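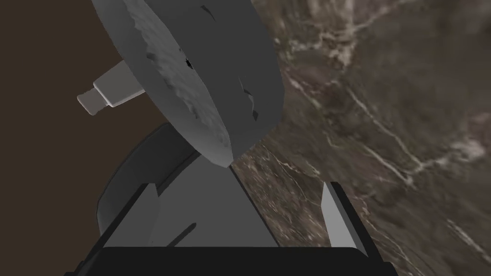
Wrist view from a Barkstead session in simulation: gray disc with peg handle, above the open fingers.

Barkstead Demonstration Recorder
by Grukeck

Barkstead is a teleoperation and recording package for people who need a learning system to pick things up and would like to stop explaining it in code. An operator drives a simulated arm, the arm does something sensible or otherwise, and every step is saved with its wrist view, joint positions and finger opening.

Objects come from the Mowat library, 297 shapes at last release. Few of them would win a design award. Several have handles in places no handle should be, and the surfaces run from smooth to something like old bread. Chipped meshes are left in by default. You can filter them out in Settings, though Loretta Obi, who maintains the library, will think less of you.

What you get
Operator software for one workstation
Mowat object library with marble and plain backdrops
Episode browser with trim, tag and discard
Export to the Brustier training format

Recording
Most customers start with 50 episodes per object and find out which half they should have thrown away. Failed grasps can be kept under their own tag. We recommend keeping them, and new operators supply plenty.

A standard license stores up to 3000 episodes. The lab license raises that to 4000 and adds a second operator seat, so that two people can disagree about approach angles at the same time.

Requirements
A workstation with a dedicated graphics card, a supported hand controller and a chair you can stand for an afternoon. The chair is not included.

Known issues
Thick objects held close to the wrist can fill most of the view. Back off before closing the fingers. Undo does not work during playback; a fix has been planned since February.

Sales and trial licenses: ask for Crisóforo Zepeda at Grukeck.
Page updated 13 April 2025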